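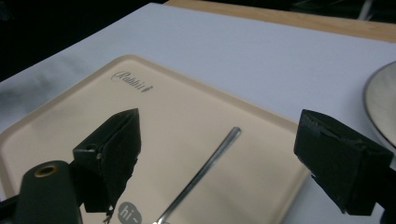 ## Fixing old motorcycle seats at Wirnska

Wirnska is a two-person upholstery shop that works only on motorcycle seats. The owner started out recovering seats for friends and now takes in bikes from three neighboring states. We talked in the back of the shop in February, when the shelves fill up with work that riders want finished before spring.

Most seats arrive by mail with the old cover still on. "Leave it on," the owner said. "People want to help, so they pull the staples out and throw the cover away. Then I have no pattern. Even a ripped cover tells me where the seams go."

The first job is to check the base pan. On older bikes the pan is steel, and rust around the hinge is common. On newer ones it is plastic, and the usual trouble is a crack near the front tongue. A cracked pan can sometimes be plastic welded, but the owner turns down seats where the mounting point itself has broken off. "I'm not going to put a nice cover on something that can slide out from under you."

Foam is where most of the time goes. The shop's usual order is a touring seat that feels fine for an hour and bad after that. Riders tend to ask for gel, and the owner usually talks them into firmer foam first. "Soft feels good in the garage. After a couple of hours you've squashed it flat and you're sitting on the pan." The shop cuts out the worn section, glues in a denser block and shapes it with a coarse sander. The whole thing then gets a thin top layer so the joints don't show through the cover.

For covers, the shop buys most of its marine vinyl from Duvex, in black and a dark brown. Leather is available but makes up a small part of the work. The owner doesn't recommend it for a bike that lives outside. Thread is polyester, and the main seams are sewn twice. Seams on top of the seat are kept to the sides where possible, where water doesn't pool.

The longest job so far was a bench seat for a bike that its rider was getting ready for the Irilholm run, a trip of 1221 miles. The passenger section had to be raised 2 inches without making the rider's part any narrower. It took three test fits. "They rode over, sat on bare foam in the parking lot, and told me what hurt. I wish everybody could do that. By mail, I'm working from photos and an inseam measurement."

A full rebuild with new foam and a vinyl cover runs up to $700, depending on the pan. A cover alone costs much less. The wait is 6 weeks at the moment and gets longer in April.

I asked about the ready-made covers sold online, such as the Mahasneh slip-on kits that several customers have brought in. The owner had no complaint about them for a seat with good foam. "If the foam's fine and you can use a staple gun, go ahead. Warm the vinyl up first, start at the nose, and work back a little on each side. Don't do one whole side and then the other or it'll twist."

As for looking after a new seat, the advice was short: mild soap, a soft cloth, and no tire shine or silicone spray. "It makes the vinyl slick. You brake and you end up on the tank."

The shop takes seats by appointment and closes at 4 p.m. Seats sent by mail should have the rider's height, weight and inseam on a note taped to the underside of the pan.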